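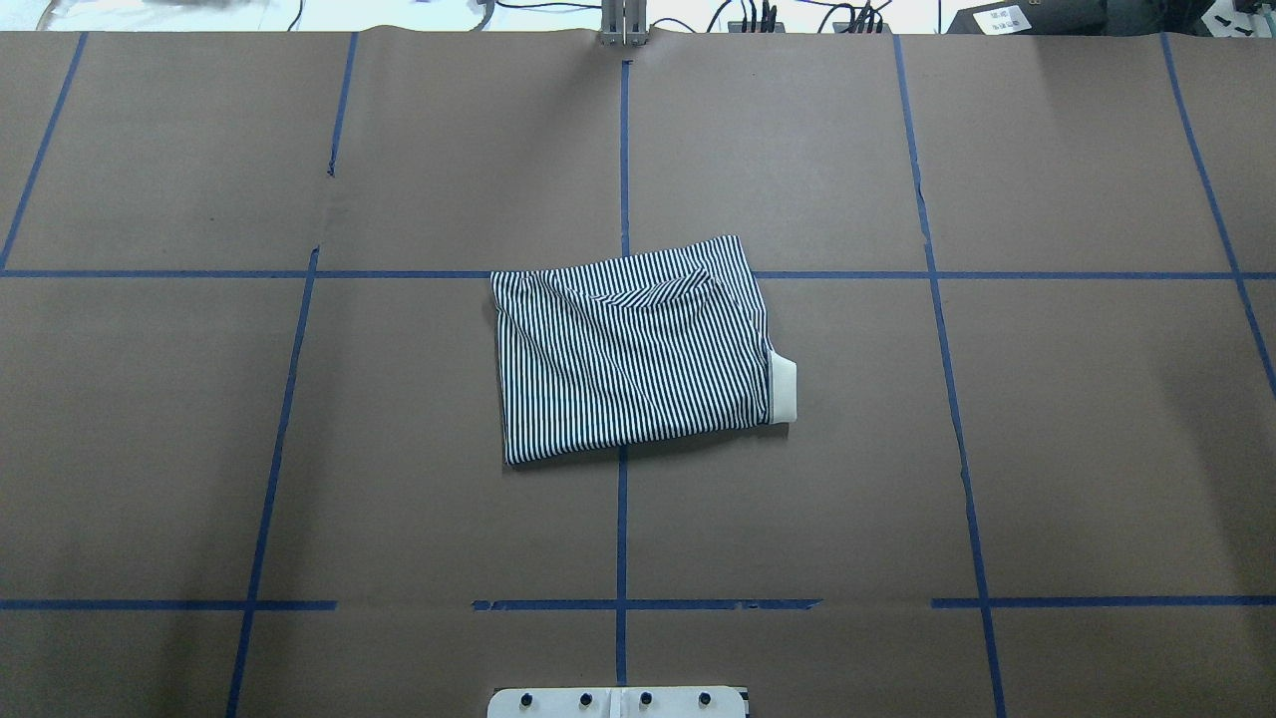 Plancha de vapor vertical Stullari 300: revisión tras una temporada de uso

2022-06-03

Utilizamos cookies propias y de terceros para mejorar la navegación. Si continúa, entendemos que acepta su uso. Aceptar | Configurar

La Stullari 300 es un vaporizador de mano con depósito extraíble y placa calefactora de aluminio. Pesa 873 gramos en vacío. La unidad revisada se compró en Altden a precio de tarifa y sustituye a una Alexiou de gama anterior cuya bomba perdió presión el pasado agosto. Se ha usado con algodón, lino, viscosa y punto, siempre con agua desmineralizada.

Cuerpo y ergonomía. La carcasa es de plástico mate, sin holguras en la junta del depósito. El gatillo tiene bloqueo, útil en prendas largas. El centro de gravedad queda adelantado con el depósito lleno y la muñeca lo acusa a partir de la tercera o cuarta camisa. El cable sale por la base del mango mediante una rótula que gira bien, aunque roza con la tapa de llenado si se trabaja con la mano izquierda.

Vapor. Hay dos niveles. El bajo basta para viscosa y punto fino; el alto es necesario para lino y para costuras dobles. El caudal es continuo, pero con inclinaciones pronunciadas la placa escupe gotas. El manual advierte de ello en una nota al pie, y la solución que propone (purgar unos segundos sobre un paño) funciona solo en parte.
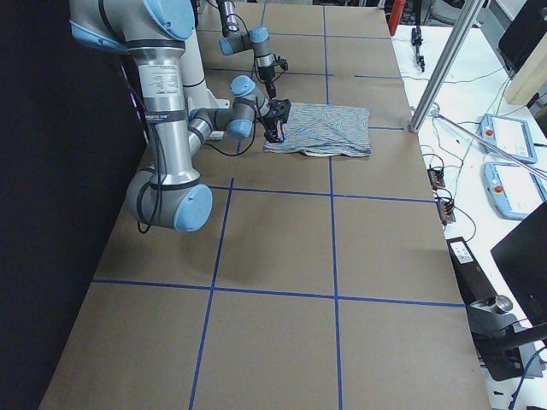 En tejido de punto conviene no apoyar la placa. Una separación de un dedo relaja la fibra sin aplastar el canalé de puños y bajos. Con algodón tejido ocurre lo contrario: sin contacto, las marcas de doblez permanecen, y hay que tensar la prenda desde el bajo con la otra mano. Las rayas y los cuadros delatan cualquier tensión desigual, de modo que es preferible trabajar siempre en el sentido del hilo.

Mantenimiento. El ciclo antical se ejecuta con el depósito a media carga y el descalcificador Sededow que viene en la caja, en sobres monodosis. Los repuestos cuestan demasiado para lo que son. Sơn Vũ, del taller de arreglos donde se revisó la unidad anterior, recomienda además vaciar el depósito después de cada sesión y guardarlo sin tapón. El filtro de entrada se extrae con una moneda; la junta tórica es estándar.

Consumo y ruido. Con el nivel alto, el vatímetro marcó alrededor de 527 vatios de media durante una sesión completa, por debajo de lo que cabría esperar por la potencia nominal, ya que el termostato corta con frecuencia. La bomba emite un zumbido grave, tolerable con la puerta cerrada.

A favor: rótula del cable, bloqueo del gatillo, acceso al filtro.
En contra: goteo en inclinación, peso adelantado, precio de los sobres.

Para planchado de mesa sigue siendo mejor una plancha convencional. Para repasar prendas colgadas, la 300 cumple.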